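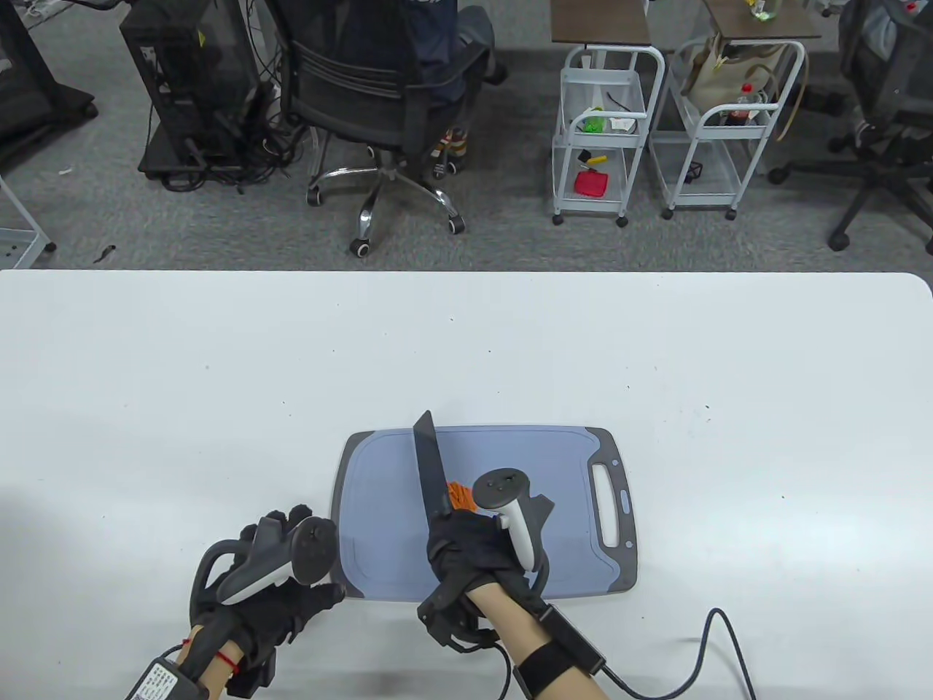

Session 2 notes: carrots, coins and keeping your board where you put it
Fitzgerald Boateng, Jallelstead Evening Kitchen, 31/07/2025

Okay, so these are the notes I promised for everyone who was scribbling on the back of the recipe sheet (I saw you). They follow the order we did things in, more or less, with a few extra bits I forgot to say out loud because I got carried away talking about my grandmother's stew. Bring them next time, since we start with carrots again before we go anywhere near an onion.

You need 300 g of carrots per person for the homework. Get fat ones if you can! The skinny bunched kind are lovely roasted whole, but they make tiny coins and you'll spend the whole evening chasing them.

## Setting up the table

I'm fussy about this part and I'm not sorry. Before the knife comes out, clear the table. Mail, keys, phone, the mug you're "still drinking," all of it goes somewhere else. I want the board and a good stretch of bare table on both sides of it, so your elbows can go where they like.

Put the board close to the edge you're standing at. Most beginners shove it back toward the middle, and then they lean, and then their shoulders come up around their ears by the second carrot. If you can let your upper arms hang and still reach the far side of the board, you've got it right.

Now push on the board with the flat of your hand. Does it slide? A lot of plastic boards have a grippy rim or little feet and those do fine on a clean table. If yours skates, fold a damp dish towel flat and put it underneath. One layer or two, no more, or the board starts to rock and that's worse than sliding.

While we're here: if your board has a groove near the edge, that's for juice. Cut inside it. I've watched so many people try to slice right across the groove and wonder why the bottom of every piece hangs on by a thread. The handle slot is the same story. Keep your cutting over on the solid part.

## Holding things

Knife hand first. Pinch the blade where it meets the handle, thumb on one side and the side of your pointer finger on the other, and wrap the other three fingers around the handle. It feels odd for maybe ten minutes. Don't stretch your pointer finger along the top of the blade, even though every one of us wants to (me too, I did it for years, and I still catch myself when I'm tired).

The other hand is the one I nag about. Curl the fingers so the tips point back a little toward your palm, and keep the thumb tucked behind them. The flat of the blade can rest lightly against your knuckles, and that's your guide. You move the knuckles back a bit, the knife follows, you cut. If you flatten those fingers out, I will come over and stand next to you until you curl them again.

And wipe your fingers now and then! Carrot leaves little orange flecks on everything it touches, and they get between your fingertips and whatever you're trying to hold. Gloves or bare hands, same thing. Keep a cloth on the side you don't cut on.

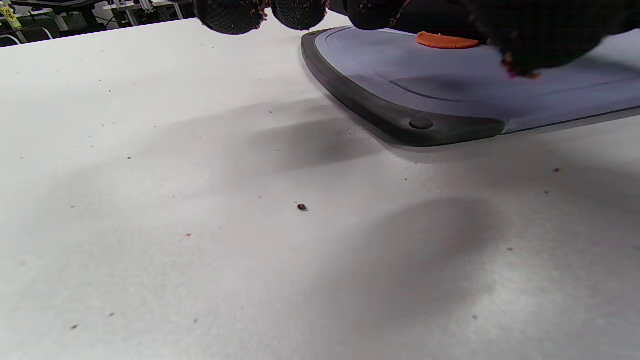

## Cutting coins

We're doing rounds this week. Sticks and dice are session 4, so please don't go ahead and then come back with habits I have to undo.

1. Wash and peel. Trim both ends off and put the ends straight into your scrap bowl.
2. If the carrot wants to roll, take one long thin strip off the side and set it on that flat face. You'll have coins with a tiny flat spot and the soup will not care.
3. Lay the carrot across the board with the fat end toward your knife hand.
4. Put the front of the blade down on the board, then bring the heel down and forward in one smooth push. You want to hear a soft click at the bottom. A crunch or a crack means you're chopping straight down and the carrot is splitting ahead of the edge.
5. Move your knuckles back the thickness of a coin. Cut again. Go slowly, slower than that, and keep the same pace all the way along.
6. Stop when the stub gets too short to hold with curled fingers. Eat it. That's the cook's share.

Don't look at speed at all for now. I had a whole week at the Seyoum kitchen (my first real job, many aprons ago) where the chef put a bowl over my stopwatch and said she'd give it back when my slices matched. It took me until the following April to get it back, and I'd forgotten I owned it.

## When a knife is in your hand and you're not cutting

Someone asked about this and I rushed the answer, so let me do it properly. If you need to move pieces around, you've got two good choices. You can put the knife down flat behind the board with the edge facing away from you, and then use both hands. Or you can keep hold of it, lift the blade well clear of the food, and nudge things with the other hand only.
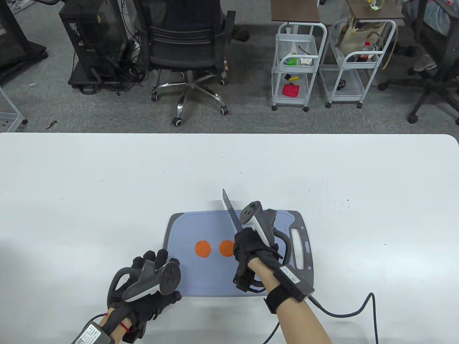

What I don't want is the in-between version, where the knife is still sort of down at board level and your free hand is reaching underneath to grab a stray coin. Decide which one you're doing before you reach. If you've only got a couple of pieces to shift, keeping the knife up is fine. For a whole pile, put it down.

Same goes for scraping. Turn the knife over and push with the spine, or use a bench scraper if you have one. I use the Derex one from the supply drawer, and you're welcome to borrow it, but it lives in the drawer and it goes back in the drawer. The sharp edge dragged sideways across plastic goes dull fast, and you get little scratches that hold on to the orange.

## The line-up check

This is my favorite bit, and I know it looks like something you'd do with kids, but it teaches you more than I can by talking. When you've finished a carrot, take a few coins from different parts of it and set them out in a row across the board. Leave a gap between them. Then put both hands down, look straight at them, and ask yourself:

- Is one clearly thicker? Your knuckles jumped.
- Is one side of a coin thicker than the other? The blade is leaning, usually toward your guide hand.
- Are they oval? The carrot was lying at an angle to the knife. Pretty for a stir-fry, but we didn't mean to do it.

Width doesn't count, by the way. Carrots taper, so the coins will come out bigger and smaller across. Look at them from the side for thickness.

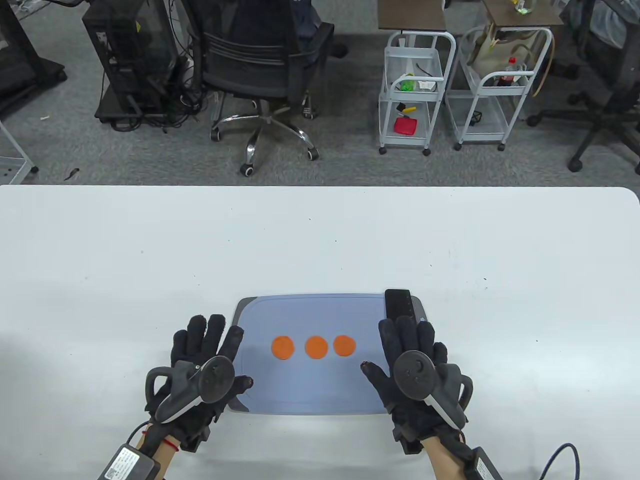

*Three orange rounds set out in a row, hands down on either side of the board.*

## For next time

Do the full 300 g at home, coins only, and run the line-up check after each carrot. Write down which of the three problems you get most. Mine is the leaning blade, and it always has been.

The soup recipe is on page 194 of the course binder. It uses up everything you've cut, and it freezes well if you leave the cream out until you reheat it. Wash your board in hot soapy water, both faces, and stand it on its edge to dry.

Onions next. Bring tissues!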